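# Equipment Plan for the Hand-Held Gripper Project

Team: Rocío Arango, Tadeo Carrasco, Sheyla Tamayo
Advisor: Wálter Mamani
April 24, 2020 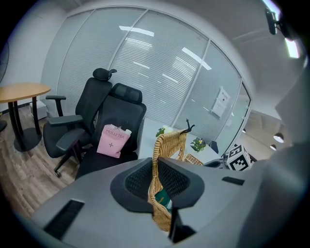

*Figure 1. Gripper holding a wicker basket by its handle, with the marker cube near the desk.*

## 1. Purpose

Our team has been using one hand-held gripper on loan from the department. The loan ends in July. This report covers what we need to buy before then, what we can put off, and how we came to the amounts. Results from the grasping work are in Tadeo's separate report.

The budget approved for the year is $888. It has to cover the gripper parts, marker supplies, storage and test objects. Computers and desk space come from the department and are not counted.

## 2. What we compared

We asked two suppliers for prices. Treldale sells a complete hand-held gripper with the camera already mounted. Dalter sells the body, jaws and camera mount as separate parts, and the buyer puts them together.

The Treldale unit would have used the whole budget and left no spare fingers. Their quote also did not include the calibration fixture. Dalter was slower to answer, but the parts list was clear and every part can be reordered alone. Sheyla checked the drawings against the loaned gripper and found that our current finger design fits the Dalter jaw with a change to one screw hole.

We chose Dalter. The main cost to us is assembly time, and two people on the team have done this kind of work before.

## 3. Budget

| Item | Supplier | Cost |
|---|---|---|
| Gripper body, jaw and mount | Dalter | $462 |
| Spare finger set | Dalter | $117 |
| Camera | Pokside | $150 |
| Marker prints and cube blanks | Print shop | $42 |
| Storage drive | Pokside | $75 |
| Test objects | Local stores | $30 |
| **Total** | | **$876** |

This leaves $12. Shipping from Dalter is included in the price of the body.

Fingers are the part we worry about. The contact surfaces wear, and handles are hard on them. A woven handle like the one in Figure 1 is rough and uneven, so baskets stay on the test list even though boxes would be easier on the equipment. One spare set is the minimum. Rocío wanted two sets, but the second one would have meant giving up the storage drive.

The marker cube is cheap to replace. We still want new prints on heavier stock before we start with the new gripper – worn corners mean repeating the calibration.

## 4. Test objects

We kept this line small. Most items are ordinary office or household things: baskets with handles, small pots, paper bags, boxes. Anything under two dollars can be bought without asking the advisor. Receipts go in the project folder.

## 5. Schedule

- Place the Dalter and Pokside orders as soon as the department signs.
- Print the new markers while waiting for parts.
- Assemble the gripper and repeat the calibration with both units side by side.
- Return the loaned gripper in July.

Having both units at the same time matters more than any one delivery date. If the parts come after the loan ends, we lose the comparison. Hernán Mosquera in the equipment office said an extension is possible, but he needs the request in writing.

## 6. Put off until next year

A second gripper, a padded carrying case, and the Ondrejka charging dock. The dock would be convenient, but the cable we have now works and can be used with the Dalter body.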